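# Teleop notebook – kitchen sim, bottle tasks

September, started 9:40

Picking up from where Kamil left the sheet. The aim for this block is a clean set of demonstrations for the two bottle tasks in the Nelmont kitchen: bottle from cabinet to sink, and bottle in sink stood upright. All by remote control from the desk with the hand controllers. The real arm at Huvero isn't free until Bereket has finished with the wrist, so the kinesthetic set (pushing the arm through it by hand) comes later and goes in a separate notebook.

Setup before starting:

- Controllers charged, left one re-paired. It had dropped off again overnight.
- Rakano build as of this morning, no local changes.
- Gripper speed limit at the lower setting. Sharada wanted it left there for new operators and I've not touched it.
- Logging to the shared drive, folder name as on the sheet.

Warm-up runs first, not logged. I always need a few before my hands stop overshooting. The mapping is position to position with the clutch on the side button, so when you run out of arm you hold the clutch, bring your hand back and let go. Adi showed me a trick of clutching before the reach and not during it, which gives a much smoother path. Worth copying. If you clutch half way through a reach there's a dead spot in the recording, and the policy learns to stop there too. We saw that with the drawer set.

## Cabinet side

The cabinet is awkward mainly because of depth. Straight on, everything in there is navy against navy and I can't judge how far in the fingers are. I had the gripper beside the olive oil more than once and thought I was behind it.
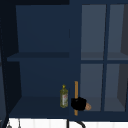 *Front view, lower compartment. Oil bottle on the left, gripper closed on the stick next to it.*

Notes on the reach, for whoever does the next lot:

1. Come in low and from the front. Coming down from above means going round the shelf board, and the elbow doesn't like it.
2. Switch to the side view before closing. It's on the thumb stick, click right.
3. Close fully, wait a beat, then lift. If you lift while the fingers are still moving the bottle tips.
4. Back out straight. Don't turn the wrist until you are clear of the side panel.

Number 3 is the one I get wrong. I had 4 failures in a row from lifting early, kept as failures and tagged as such. Dinesh asks that we don't delete failed demonstrations any more, only mark them, so please stop tidying the folder.

Also the door section. Touching the glass panes registers as a contact, and the episode gets a flag even if nothing moves. I don't think a brush against the frame should spoil an otherwise good demo. Asked Sharada whether we can raise the threshold. She'd like to see how many are flagged first, which is fair.

11:15. Stopped for a bit. Wrist sore. The controller strap is too tight if you wear it the way the Pillai guide shows.

## Sink side

Changed over to the sink. The first job was to decide what counts as a start state. Kamil's notes say "bottle in sink", which could mean almost anything, and he and I had been reading it differently: he starts with the gripper parked over the counter, I start it wherever the last episode ended. Agreed by message that we park. So anything of mine logged before this entry for the sink task needs the first part trimmed, and I've put that on the list.

The bowl makes it harder than the plain version. With the bottle standing in the bowl there's very little room for a finger on the inside, and the spray head is the wrong shape to grab. Twice I got hold of the head and the whole thing swung. Going for the body just under the head works better, with the fingers turned so that one goes down on the side away from the bowl's loop.

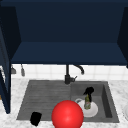
Page last changed: September, 14:20, by Adi Majimbun (fixed numbering, added note on parking)

About the orientation of the hand: the default wrist angle is set up for the cabinet, so at the sink you begin with your own wrist bent back, and by the end of a session it hurts. There is a re-zero on the left controller (hold both buttons, count to two, let go). Do it once when you move over to the sink and again if anyone else has used the controllers. The re-zero isn't logged, so write it in the comment field, otherwise nobody looking at the data can explain the jump.

What I tried for the approach:

**Fast and direct.** Fine when it works. When it doesn't, the bowl gets shoved and the rest of the demo is me chasing it. Not good data.

**Hover, then down.** Slower by a good margin but much more even from run to run. Hover with the fingers open a bit above the spray head, settle, then come down in one movement. This is what I used for the logged set.

**Hover, then down, with pauses.** Adi's way. He stops at each stage so the segments are easy to cut afterwards. Nice for labelling, but I worry about the pauses getting learned. We'll train on both and see. He has 7 of these and doesn't mean to do more until there's a result.

Playback check after the logged set. I replayed each episode at half speed with the action trace alongside. Two things came up. My right hand drifts outward on the way down, always the same way, and I correct it at the bottom with a little flick. It isn't visible at full speed but the trace has a clear kink. Second, the gripper command lags my trigger slightly. Bereket thinks that's the smoothing filter and not the link. He's going to try it with the filter halved. I'd like that done before anyone records much more, because mixing two lags in one set will be a nuisance.

## Plain version

Went back to the sink without the bowl setup, the small green bottle standing in the basin with a white semicircular thing at its foot, to see how much of the trouble is me and how much is the bowl. Mostly the bowl. The basin walls are steep but there's enough room to get the fingers either side of the neck, and the drainboard end is open so you can come in along it at a low angle. From the counter end you have to clear the faucet if you drift left, and I clipped it once.

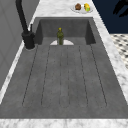
The low approach along the drainboard is the one I'd teach a new person first. It needs only one clutch, the wrist stays flat and you can see the bottle the whole way in. Sharada had a go, her first time on the controllers, and got it on her second attempt without any help from me apart from being told to wait before lifting. She found the side view confusing and stayed in the main one, so perhaps I'm making too much of the view switching outside the cabinet.

She also asked why we don't show it the task from a few different starting heights. We do on paper, but in practice I park at the same height every time out of habit, and I'd guess the others do as well. I'll add a height to the sheet for each block so that it's chosen for us.

Count at end of day for the whole bottle set, everyone's runs together, failures included: 1165 episodes. Kamil's untrimmed sink ones are in that. I haven't split it by task yet.

## To do

- [ ] Trim the start of my older sink episodes (me)
- [ ] Number of door contact flags to Sharada (me)
- [ ] Filter halved, then repeat 9 runs of the plain version to compare the lag (Bereket)
- [ ] Park height column on the sheet (Adi)
- [ ] Ask Dinesh whether the bowl version stays in the first training mix or waits
- [ ] New strap for the right controller
- [x] Re-zero instructions taped to the desk

16:50. Controllers on charge, both lights showing. Left the Rakano session open with the plain start state loaded, so don't close it if you're in before me.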